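Visit to the Plelturport Demonstration Kitchens

2024-12-26

I had wanted to see the teaching rooms at Plelturport since June, when a colleague at Dratard came back from a visit with a notebook full of remarks about dishes. I finally got a place on a tour. It lasted 90 minutes and was led by Dennis Sang, who schedules the sessions there and checks the recordings afterward.

The building is a former textile warehouse near the canal. Clandska rents the ground floor and has divided it into 9 rooms along one corridor. Seven are for teaching by hand and the other two are for teaching by remote control. Visitors sign in, leave bags in a locker, and put on shoe covers. Talking is allowed in the corridor but not in a room while a session is running.

We started with remote control. The operator sits at a desk with a pair of handles and a screen, and the arm is on the other side of a partition. She was having it pick up a sponge and put it in a rack. It was slow work. She lowered the arm, stopped, corrected the angle, and lowered it again. Sang told us that new operators nearly always press too hard at first, because they can't feel the object and want to be sure they have it. After three days most of them have settled down.

He was frank about the cost. A remote session ties up one arm and one operator for as long as it runs, and when the arm faults everybody waits. It did fault once while we were watching, and the restart took seven minutes. On the other hand, every movement recorded that way is a movement the arm can make, so less of it has to be thrown out.

The hand sessions go much faster. The person teaching holds a gripper in each hand and does the chore directly, with no arm in the room. The tools record how the jaws open and close and where they travel. The chores are ordinary ones: folding towels, sorting spoons, stacking and unstacking bowls. Bowls are considered hard. They nest closely, and the jaws have to take the rim of the top one without catching the next.
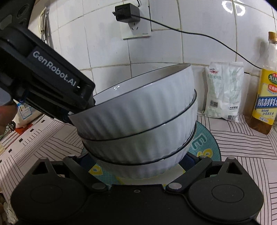
Bowl work with two hand-held grippers, one at the rim of the top bowl.

I asked why they go to the trouble of using real kitchen clutter. Sang's answer was that a model taught on a bare table does poorly the first time there is a bottle or a packet next to the thing it is supposed to pick up. Patterned mats and tablecloths are welcome for the same reason. The rooms get rearranged between sessions, and teachers are asked not to tidy them.

There are rules for the teachers too. They begin and end each take with the jaws open. They don't pause to think in the middle of a take — if they lose track of what they are doing, they stop and mark it. A dropped dish is kept if the person picks it up and carries on smoothly, and marked as a failure otherwise. I was surprised that they keep drops at all. Sang said the recoveries are some of the most useful material they have.

I got to try it for a few takes, with a cup and a tray. The gripper is less awkward than it looks, but I kept turning my wrist in ways that an arm would have trouble following. The playback software, which they call Hsueh, flags those turns in red on a timeline. My first take was mostly red. The third was acceptable, according to Sang, although he did not offer to keep it.

The last stop was the review room, where two people go through takes at double speed and reject the bad ones. We had only a few minutes there and I would have liked more. I still don't know how they settle disagreements between reviewers, and I forgot to ask.

Practical notes for anyone going: parking is behind the building and is free. Groups are kept small, so book early. Photos are allowed in the teaching rooms but not in review. There is no café, though a bakery across the street sells decent soup.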